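Table Hour is back in June - what to bring, what to leave home

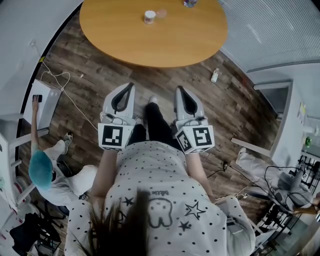 At the oval table, jars out. Polka dots and white sneakers optional.

Quick one this month, the big mailing goes out at 4 and I still have labels to print.

Table Hour starts up again in June, same room at Plellonari, back end of the hall, the one with the wood floor. If you haven't been: we sort the small stuff. Jars, lids, cups, beads, buttons, the odds and ends that come in with the donated boxes and never get a home. You sit or stand at a table, you sort, you talk, you go home. Two hours goes fast.

Last round we got through 116 jars. That was the Marikar boxes, mostly, and there are more Marikar boxes. There are always more Marikar boxes. The new lot is 147 jars by the packing slip and I have opened exactly one carton, so no promises on what's in there.

How the tables work now. Small jars with white lids stay on the oval table if the label is readable. If the label is half gone, peel it and start over, please don't stick a new one on top, they slide right off in the heat. Clear plastic cups are for sorting into, not for keeping. One kind of thing per cup. When the cup is full, tip it in a glass jar, lid on, label on the front and not the lid. Lids get swapped. We learned that with the sequins and we're still finding sequins.

Glass jars go toward the middle of the table please. Not the edge!! The floor is nice but it is hard, and sweeping up glass and seed beads together took up most of one evening.

Wear whatever. Comfortable shoes if you like to stand, the floor gets to you after the first hour. Long hair, maybe bring a tie, the glue labels grab it. Sweatshirts are smart, the room runs cold until the radiators figure themselves out, and then it's too warm and everyone piles their layers on the one chair by the door. Use the hooks. There are hooks.

Things we need:

Jars with lids that fit. Small is best, baby food size or a bit bigger. Washed, dry, no pickle smell.
Blank labels, the kind that peel clean.
Clear cups, any size, lids too if you've got them.
A decent funnel. The old one went home with somebody.

Things we don't need: more yarn. I mean it. The yarn shelf is full and so is the shelf under it. Also no paint, no candles, no more of the big coffee cans.

Finished jars go out in the Plorkament kits, the ones for the after-school rooms. Each kit takes 3 jars and a stack of card. We'd like 50 kits boxed up before the summer break, and we're a good way off, so if you can only come once, come early in the month. If you can come twice, even better. Kids under ten are fine with a grownup next to them, the beads are small.

Coffee's on us. Fekinell Bakery is sending over the day-olds again so there will be rolls, and possibly the cinammon ones if we get lucky. Food stays on the side counter, not on the sorting tables. Crumbs in the glitter, you don't want to know.

Parking - use the back lot. The front is being repaved and it's a mess, cones all over. Side door will be propped open from 6. If it's shut just knock loud, we have the radio going.

No sign-up, just show up. If you're dropping off jars and can't stay, leave them inside the side door in a box or a bag that closes, with a note saying jars. Last time a whole bag almost went out with the recyling.

Next newsletter will have the shelf plan for the back closet, which I keep promising. It's drawn. It just needs typing up.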